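The Right Arm

The workshop at Dudgate closed to members at nine, but Siham Boutros had a key, and the key had never been asked for back. She let herself in by the side door, switched on the rear bank of lights and put the kettle on before she looked at the log.

The log was a spiral notebook. Anas Dabbas had proposed a shared spreadsheet in March and had even built one, with colour-coded columns, and it had two entries in it, both his. The notebook had everything else. The last line was in Elba Ibarra's handwriting: "R shoulder drifts low after 40 min. Not thermal. Checked."

Siham underlined "Checked" in pencil and wrote a question mark beside it.

They had been at the build for most of two years. Koltness was the name of the project, after the street where the first pair of joints had been turned on a lathe that belonged to Georges Hamdan's father. The joints had since been replaced, and the street no longer had a lathe in it. The control board was a Najjar, second-hand, bought from a fellow in Vavallow who had wanted 300 dollars for it and taken 165 when Georges found the cracked standoff. It dropped a packet now and then. Everyone had an opinion about the packets.

Drift was a different sort of problem. A dropped packet showed itself as a twitch, and a twitch could be logged, counted and filtered. Drift had no edge to it. The arm went where it was told, reported that it had arrived, and was a few millimetres under. Over a bench this made no difference. Over a shelf it put the fingers into the shelf.

Elba came in at twenty past with her coat still on.

"It's the encoder," Siham said.

"It isn't the encoder. I swapped it."

"With which one?"

Elba took her coat off and hung it on the drill press. "The one in the blue drawer."

"The blue drawer is rejects."

"It's labelled spares."

"Yara labelled it. She was being optimistic."

Elba went and looked. She came back with the drawer itself, set it on the bench, and sorted through the contents without speaking. There were four encoders in it. Two had a dot of red paint on the housing, which was Georges's mark for a failed bench test. Elba held one of the clean ones under the lamp and turned it around, and on the underside, where the paint had run, there was a thin red line.

"Right," she said.

They pulled the shoulder cover. It was an eleven-screw job, with one screw behind the cable guide that could only be reached by a driver Anas had ground down for the purpose and usually had in his car. Tonight it was on its hook. Siham held the arm up by the elbow while Elba worked. With the brake off it had a dead, willing weight, and she had to stand with her hip against it.

"Tell me when," said Siham.

"When."

"That was quick."

"I've had practice. I did it on Monday with the wrong part."

The replacement came out of a sealed bag. Elba seated it, backed it off, seated it again. They ran the zeroing routine three times and wrote down all three offsets. The figures agreed to the second decimal place, and Siham distrusted them on principle and ran it a fourth time.

Then they set it to the desk. The test was Yara Darwish's design. She held that a calibration target told you how well the arm could find a calibration target, and that anyone who wanted to know more should ask it to reach past something soft without touching it. So the routine went to the shelves: approach from the right, clear the edge, extend level, stop short. Hold. The left arm was to stay up and open, and do nothing.
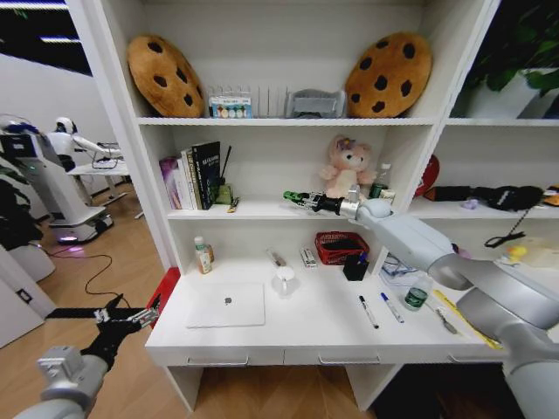 Right arm at the middle shelf, in front of the pink toy. Left gripper empty.

Elba watched the fingers. Siham watched the numbers, which was how they had always divided it. The position error on the shoulder sat at the bottom of the plot and stayed there. She started the timer on her phone and laid it face up beside the keyboard.

"Now we wait for it to go wrong," Elba said.

"Or not."

"You don't think it will?"

"I think we've replaced one part and we've got one result."

The kettle had gone cold. Siham boiled it again and made two teas, black, as the milk in the workshop fridge had Anas's name on it and a date that did him no credit. The routine looped. Reach, hold, withdraw. On the withdraw there was a faint tick from the elbow, once per cycle, and Elba wrote it in the notebook with the time.

At twenty-five minutes the board dropped a packet. The arm twitched and recovered. Neither of them looked up.

"Georges wants to show it in the spring," said Elba.

"Show it doing what?"

"This."

Siham considered it. A shelf, a toy, a reach that ended in nothing being picked up. There were people who would want to know why it had taken two years, and she could give them the answer in order, with part numbers. She doubted Georges would let her.

"He'll want it to grab something," she said.

"He'll want it to wave."

"The shoulder's not rated for waving."

"I know. I told him."

At thirty-eight minutes Elba put her tea down and went to stand by the emergency stop. She rested her palm beside it on the bench. The arm came in over the edge, extended level and held. On Monday this was where the fingers had begun to sink, slowly enough that she had taken it at first for her own tiredness.

Forty. The timer kept going. Forty-one. The trace on the shoulder thickened slightly and settled.

"What was that?" Elba asked.

"Noise."

"Are you sure?"

Siham scrolled back, stretched the plot and looked at it for long enough that the arm completed another cycle. "No," she said. "But it's under a tenth of a millimetre, and it went both ways. Drift only goes down."

They let it run past the hour. Then Siham parked both arms, cut the power at the wall and waited for the brakes to clunk. Elba had found a tin of red paint and was putting a proper dot on the housing of the bad encoder, and another on its neighbour in the drawer, which she had not tested and did not intend to.

She peeled off Yara's label and wrote a new one.

Siham took the notebook. Under Elba's line she wrote: "Encoder, R shoulder. Replaced from sealed stock. 1 h, no drift. Elbow ticks on withdraw – see to it." She rubbed out her question mark, and then the underline, and blew the crumbs off the page.

"Is the side door locked?" said Elba, from under her coat.

"I've got the key."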